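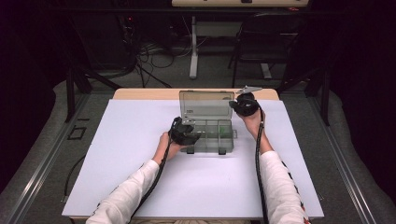
Compartment box with the lid open.

Painted Wall Signs Forum > Survey and Records > Draft condition standard for the Molefe Street survey

survey_desk
Posted October 17, 2026

Members are invited to comment on the draft condition standard for the Molefe Street survey of painted wall signs. The survey lists 44 signs on brick, stucco and concrete walls between the rail yard and the river. Each entry will carry a location, a short history of the business named on the sign, and a condition grade. The written history for each sign is limited to one page. The published volume will be issued by Drulelier.

Comments are requested on two matters in particular. The first is the condition scale, which at present has six grades, from "complete and legible" to "documented only by photograph." The second is the treatment of signs that have been repainted by a later owner. The draft places a repainted sign in the grade it held before repainting, where that is known, and marks the entry with the letter R.

The draft text is in the members' folder under Survey. Please cite the paragraph when commenting.

brickline
I have read the draft and support it in general. Six grades will be hard to apply in the field. The line between grade three ("legible in part") and grade four ("legible in part under favorable light") depends on the hour of the visit. The Plornis Flour wall is a fair test. In the morning the word FLOUR can be read from across the street, and by late afternoon the whole wall is blank to the eye. Two surveyors working in good faith would return two grades. I would combine three and four and record the light in the notes.

Paragraph 8 should also say what is meant by "legible." Legible to a passerby, or legible to someone who already knows what the sign said?

O. Chege
I must disagree with brickline on the grades. A sign that can be read only in raking light is at real risk, and a reader of the survey should be able to find such signs without going through the notes one entry at a time. The hour of the visit is already a required field. If the surveyor returns at a second hour, the difficulty is met.

I agree on "legible." The wording should refer to a person with ordinary eyesight standing on the opposite sidewalk.

With respect to repainting, I cannot support the letter R as drafted. The Skulus Hotel sign was repainted from top to bottom by a contractor who had no tracing and no photograph. The lettering is a different style, and the room rate has been left out altogether. To print a grade beside that wall suggests that the original is still there to be graded. It ought to be listed as lost, with a cross-reference.

Oduor Chege

corner_and_main
The Skulus wall is the hard case and I would not want the rule written around it. Most of the repainted signs on Molefe Street were done by sign painters who followed the old edges. The paint is new and the layout is the old one. Listing them as lost would please very few owners, and we depend on the owners for access to the alley side.

Could the survey use two letters? R for a repaint that follows the original layout, and N for new work on an old site.

brickline
Two letters would answer my concern as well. Mr. Chege's point about a second visit is sound in principle, but the survey has a small field group and the alley signs require an appointment. I remain in favor of five grades.

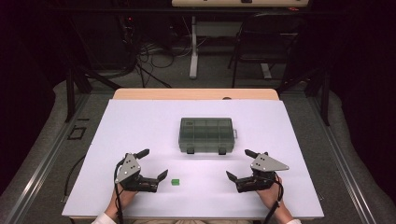 Green compartment box, lid closed.

papertrail_annex
A note on sources, as several entries are going forward with a business history taken from a single city directory. Directories were compiled from canvassing and were often out of date by the time they were printed. They also list a firm at its office, which may be several blocks from the wall that carried its name. The Plornis company is a case in point. The directories give a Front Street address throughout, and the wall on Molefe Street was rented space on the side of a harness shop.

I would ask that each history rest on a directory and one other source, such as a building permit, a fire insurance map, or a dated newspaper advertisement. Where only one source can be found, the entry should say so plainly.

survey_desk
The request from papertrail_annex is accepted and will be added to paragraph 11. Surveyors who have already submitted a history based on one source will be contacted. No entry will be withdrawn for this reason.

On repainted signs, the two-letter proposal will be put into the next draft. N entries will carry no condition grade.

O. Chege
That is acceptable to me, provided that the decision between R and N is made from a photograph or a tracing that predates the repainting. Where there is neither, the entry should be marked N. An owner's recollection is welcome in the history and should not settle the letter.

corner_and_main
I would object to that last part. There are walls for which no early photograph has ever come to light, and the painter who did the work is still living and can describe what was under the brush. A signed statement from the painter is better evidence than a blurred street view taken from half a block away.

O. Chege
A signed statement by the painter, dated and placed in the file, I could accept. My concern was with statements made by persons who were not on the scaffold.

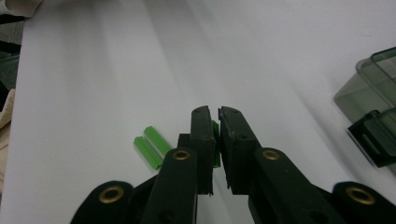 May a member submit a sign that lies outside the survey boundary?
Signs outside the boundary are held in a separate list and will be considered for a later volume.

southbank_lettering
I have come to this discussion as a working sign painter and would offer one practical remark. The draft instructs surveyors to measure letter height from the sidewalk with a pole. On old brick this is unnecessary. Brick courses are regular enough on a given wall that the height of one course, measured at the base, can be multiplied up to the letter. It is quicker, and it keeps poles away from soft mortar and flaking lead paint. The surveyor should note any course that has been rebuilt, as newer brick is often of a different size.

I take no position on five grades or six. I would ask that the word "faded" be kept out of the scale. White lead often outlasts the color laid over it, and a wall may show an earlier sign more strongly now than it did when the later one was fresh. The Plornis wall has at least one earlier advertisement beneath it, and the two are regularly read together as one.

brickline
That would explain the stray capital to the left of FLOUR, which I had recorded as damage. I will amend my sheet.

papertrail_annex
Where two signs share a wall, does each receive its own entry and its own grade? The draft is silent on this, and it affects the total.

survey_desk
Each sign with a separate business name will receive its own entry. Fragments that cannot be assigned to a business will be described under the entry for the sign above them. The total of 44 follows that rule.

The course method of measurement will be permitted on brick. The pole will be kept for stucco and concrete. "Faded" has been struck from grades two and five and replaced with "reduced in strength."

The number of grades remains open. Members who have not yet commented may do so until the revised draft is posted in January. Printed copies of the draft, limited to 100, may be requested by message to this account.

corner_and_main
One printed copy, please, and a second for the owner of the harness shop building, who does not use a computer.

survey_desk
Both requests are noted.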